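Grekenier - the Clestalus remixes 12" (and is the original still the one?)

December 2024

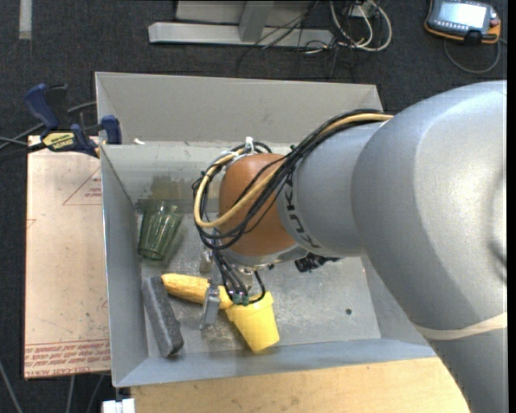
Marrowfat Disco wrote:
I've had mine for a week now and I'm sorry, but the flip is the side to play. The Shibata version keeps the bassline exactly where it ought to be and lets the vocal breathe for the first two minutes before anything silly happens. The A side is perfectly nice, I just don't know when I would ever reach for it.

tapehiss_ian wrote:
Well I would reach for it at the end of the night, when people have their coats half on and you want them to take them off again! I do see what you mean about the flip, it's a lovely bit of work and very respectful, but I've always found Grekenier a touch chilly on the original and the A side finally warms him up. Those string pads in the middle section had me grinning at the kettle like a fool this morning. My wife came in and asked who I was waving at.

Has anybody compared it with the first pressing? Mine is the Belgian one with the plain sleeve and I think it's cut a good deal louder than the new one.

Johanna Brunner wrote:
Evening all, and thank you Marrowfat for getting this going, I was about to start a thread myself and then the boiler man came.

I have the original, the plain sleeve as well, and I bought it in a shop in Basel in August of the year it came out, when I was supposed to be buying a present for my sister (she got a scarf in the end and I don't think she minded). It is louder, yes, but it's also a good bit harsher at the top, and on my copy the hi-hats spit towards the end of the side. The new cut is quieter and I had to nudge the gain up, but once you've done that there is so much more room in it. I could hear a little guitar figure under the second chorus that I'd never noticed in all these years.

As for which side, I'm afraid I'm going to be a nuisance and say neither. The dub is the one for me. It's tucked away as the last track on the B and it's barely got a tune, but it has that lovely rolling quality where you look up and it's been nine minutes.

Marrowfat Disco wrote:
The dub! I'd honestly forgotten there was one, I keep lifting the needle after Shibata. Will report back.

low_end_lorraine wrote:
Going to disagree with nearly everybody here, in a friendly way. I think the whole package is too polite. The thing that made the original so special was that it sounded as though it had been done in one go by somebody who had to give the synth back in the morning, and every one of these remixes has ironed that out. Beautiful kick drums, beautiful reverb, and I felt nothing much until the breakdown. I played the A side on Saturday between two scruffy old Italian things and the floor went off to the bar. Put the original on an hour later and back they came.

I would also say that 71 copies with the coloured insert is a daft number and just there to annoy people like me who get up late.

tapehiss_ian wrote:
Lorraine, I wonder if it was the company it was keeping? If you put something that smooth straight after something scruffy it's bound to sound like the hold music at the bank. I'd give it a run-up, two or three records of the same temper first, and let it be the fourth. I used to do the same with the Usimer twelves, which everyone swore were unplayable, and they went down a treat as long as you'd been building towards them.

low_end_lorraine wrote:
That's fair, and I'll try it, but a record that needs three friends to hold its hand is asking quite a lot of me on a Saturday. I never got on with Usimer either, so perhaps we're just different people, Ian.

bus_pass_balearic wrote:
Hello, long-time reader, haven't posted since the old board closed. Could somebody tell me what speed this is meant to be played at? The label on mine says 45 on one side and nothing at all on the other, and I've been playing the dub at 33 and enjoying it enormously. Very slow, very heavy, a bit like being under a duvet.

Johanna Brunner wrote:
Oh, welcome back! It's 45 on both sides, but please don't let that stop you. I've just been and tried it at 33 with the pitch all the way up and I may never go back. The vocal snippets turn into a sort of friendly ogre. You do lose the snap on the claps, though. At 45 mine comes out at a steady 100 beats a minute, so you can imagine what you're getting.

Marrowfat Disco wrote:
Right, I've listened to the dub three times, twice at 45 and once at duvet speed, and I owe Johanna a drink. It's the best thing on there. The Shibata is still second and I'm not moving on that. How did I miss the way the bass drops out and comes back half a bar late? I thought the needle had jumped.

low_end_lorraine wrote:
The half-bar thing is in the original too, just after the second verse, only there it sounds like a mistake they couldn't afford to fix. Which is why I like it better, and I'll stop going on now.

tapehiss_ian wrote:
Please don't stop going on, it's been dead quiet in here since the autumn.

On the pressing, a chap I swap records with says the new one was 400 copies in all and the Belgian was 610, so it isn't as scarce as the sellers would like you to believe. I saw one go for a silly price last week with a split seam and somebody's phone number written on the label. If you haven't got either, I'd get the new one, play it loud and keep an eye out for the old one in the cheap boxes, where I promise you it still turns up, usually filed under G in the classical.

bus_pass_balearic wrote:
Thank you both. I tried it at 45 this afternoon and it's very good, much jollier than I was expecting, and I can see people might dance to it. Back to 33 for the washing up. Is the digital version the same master, does anyone know? My daughter wants it for the car.

Johanna Brunner wrote:
I think it is, but the digital has the A side about a minute shorter, with the long drum intro gone. The dub is full length. I'll have a proper listen to both tomorrow and write up what I find, if the boiler man doesn't need me.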